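站内搜索 请输入关键词 搜索

Raneo 衣物整理与再分发项目:中期进展报告

2026年5月17日　撰文:Vilho Lindqvist

致 Kirkance 基金项目主管:

按照资助协议,现提交第二阶段的进展情况。先说结论:整理点能运转,但我对申请书里写的几项目标仍有保留,有两项我认为当初定得太乐观,建议在下次拨款前重新商量。

一、衣物的接收与折叠

本阶段 Rorkdale 整理点登记接收衣物994件,折叠并装袋600件。表面看完成率过半,可是装袋的那部分里牛仔裤和T恤占了大头,本来就好叠。剩下的多是带帽外套、儿童连体衣和尺寸不成套的床单,按现在的折法说明,两个人叠出来的大小都不一样。Jarmo Keskinen 在三月份的备忘录里说“折叠标准已经统一”,我不同意这个说法。统一的是文件,架子上的东西还是高低不齐。

抽查时我从装好的袋子里取出21件重新量过,有7件的宽度超出收纳格,塞进去以后边角卷起,领取的人拿出来还得自己再叠一遍。这个比例我不愿意写成“基本合格”。
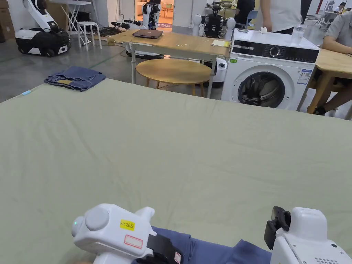

工作台的布置是本阶段改动最大的地方,也是我疑问最多的地方。原先的桌面直接用来叠衣服,浅色衣物容易蹭脏,后来决定在大桌上铺床单。现在用的是灰绿色的一张,铺得还算平,有些浅浅的褶子。叠好的牛仔裤搁在靠里的一角,深蓝色的那块布还皱着堆在近处,已叠和未叠之间全靠距离区分,桌上没有任何界线。申请书里写过“分区明确的台面”,照这个样子还谈不上。洗衣机离台面不远,按说取放方便,但机器顶上放着一只透明塑料杯,这种地方我更希望空出来,给刚取出的衣物周转用。登记用的笔记本电脑单独放在后面一张木桌上,合着的时候就没有人录入,而我们的台账恰恰是缺在这一步。

二、洗涤

预算表把洗涤列为“按需进行”,我一直认为这四个字太宽。哪些衣物必须先洗再叠,哪些可以直接叠,目前由当班的人凭眼睛判断。两班之间的尺度差得很远,同一批捐来的毛巾,上午那班全部送洗,下午那班一条没洗。Vuorinen 公司提供的标签本来是为了标明状态,实际上只有一部分衣物贴了,颜色代表什么也换过一次,旧的没有撤干净。

洗衣机本身没有大的故障报告。水电费单据附后,请注意其中两张的抄表日期重叠,我已要求重开,在拿到新单据之前这一项不应计入结算。

三、人员与培训

培训办了两场,签到齐全。至于效果,我没有看到能说服我的材料。课后问卷问的是“您是否满意”,这和能不能把一条裤子叠到规定宽度没有关系。我建议取消问卷,改成每人现场叠同样的三件衣物,当场量,记下来就行。

四、下一阶段的打算

到九月之前,先不扩大接收量。Jarmo 希望再开一个收集点,我的意见是先把现有积压叠完再谈。台面上用布胶带贴出两个区,床单改为每周更换,洗涤规则写成一页纸贴在洗衣机旁边的墙上。折法说明要重写外套和床单两节,初稿由我来写,请 Jarmo 找一位没参加过培训的人照着做一遍。

另外,申请书第四条承诺的“领取者零返工”,请贵方考虑改为可以测量的指标。按目前抽查的情况,我没有办法在这一条上签字。

附件:接收登记表、抽查记录、水电费单据(两张待更换)、培训签到表。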